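Robots still can't tidy your jewelry, but they're getting closer

I've been asking the same question at parties for a while now – can a machine clean up my junk drawer yet? On Friday I finally got to put it to people who work on this stuff, and the answer was a cheerful "sort of."

Metska, a small outfit that trains robot grippers for household chores, has picked a job most of us put off forever: sorting little accessories into a box. Bangles, beads, hair clips, all the things that pile up on a table and stay there till company comes. Noeline Baxter runs the home chores project and she told me they have 1,019 recorded tidying runs so far, all of them done by people holding the grippers in their own hands. The machines learn from those.

"Towels were our first love," she said, laughing. "Then somebody tipped out a bag of necklaces and we all got very humble."

A bangle is easy, apparently. It's stiff, it has a nice edge, you pinch it and go. Strands of beads are the nasty ones! They slide, they snag on whatever is next to them, and they never lie the same way twice. In the last round of tests the robot arm working by itself finished 7 of 173 table clear-ups without a person stepping in. I thought that sounded awful. Baxter seemed thrilled (the round before that, it finished 2).

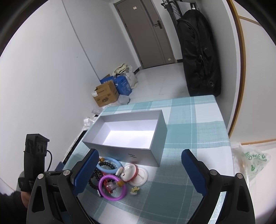
Bangles, black beads and a flower-shaped clip wait beside an empty box, with the gripper's blue pads open wide.

Not everybody is sold. Dilek Keskin, who manages the returns floor at the Modstead warehouse, tried a similar system on mixed small goods and sent it back in December. Her crew can empty a bin while the arm is still making up its mind, she says, and she'd rather see it get good at flat boxes first. Fair enough, though I'd still take a slow one at my place – I'm asleep for most of the night and it can have the whole kitchen table to itself.

Metska's next batch of tests adds earrings. Baxter wouldn't give me a date for a version you could buy, and she laughed again when I asked about the junk drawer.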